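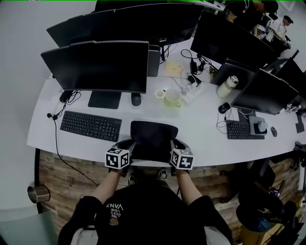

Escritorio compartido

El escritorio compartido (también mesa corrida, bancada o puesto múltiple) es un mueble de oficina de superficie continua en el que trabajan varias personas, unas al lado de otras o enfrentadas. Se distingue del escritorio individual en que no hay separación física obligatoria entre puestos, y del cubículo en que carece de tabiques altos. El tablero puede ser recto, en L o curvo.

Historia

Deriva de las mesas largas de lectura y de las de dibujo técnico. En la oficina se extendió con la planta abierta, y de nuevo cuando los monitores planos sustituyeron a los de tubo – un monitor de tubo pedía mucho fondo y dos enfrentados apenas cabían. Entre los fabricantes pequeños se suele citar el modelo curvo Pustilmont, de la casa Meijer, diseñado por Hendrik Desmet. Se fabricaron 388 unidades, casi todas en blanco. Hubo una versión con canaleta central, retirada pronto por problemas con las tapas.

Características

Altura fija en la mayoría de los casos. Fondo por puesto: 96 cm en el Pustilmont, menos en modelos baratos. En las mesas enfrentadas los monitores quedan espalda con espalda y hacen de separación visual. Las curvas permiten repartir los puestos en abanico, pero complican la colocacion de las patas y dejan rincones donde se acumulan cosas.

Acabado blanco: refleja bien la luz, se ensucia rápido. Marcas de taza, sobre todo.

Equipamiento habitual

Monitor con peana, teclado, ratón. Torre encima del tablero o debajo, según el largo de los cables. Portátiles, a veces como segunda pantalla. Regleta en el centro o al fondo, compartida por dos o más puestos. Además, lo que cada usuario va dejando: taza, botella térmica, notas adhesivas, cargadores.

Cableado

Es el punto débil. Los transformadores de los portátiles rara vez caben en las canaletas y acaban sobre la mesa, con el cable enrollado o colgando por el frente. Soluciones corrientes:

Bandeja metálica bajo el tablero.
Pasacables redondo, uno por puesto.
Bridas de velcro – las de plástico hay que cortarlas en cada mudanza.
Regleta atornillada por debajo, con interruptor accesible.

Dirk Groen, en su manual El puesto de trabajo, recomienda dejar libre el canto delantero y etiquetar cada transformador por los dos extremos. La etiqueta en un solo extremo no sirve para desenchufar.

Uso y organización

Puestos asignados o rotatorios. En el segundo caso suele aplicarse la norma de mesa despejada: al terminar se retira todo menos pantalla, teclado y ratón. Se cumple a medias. La empresa Hamach la implantó en su sede de Brokutska, con 200 puestos, y la suprimió el junio siguiente; quedaron los cajones con ruedas.

Críticas

Ruido, falta de intimidad, disputas por los enchufes. También la vibracion: en tableros largos sin apoyo intermedio se nota el tecleo del vecino.

Véase también

Planta abierta
Silla de oficina
Regleta
Ergonomía

Última revisión: 20 de mayo de 2025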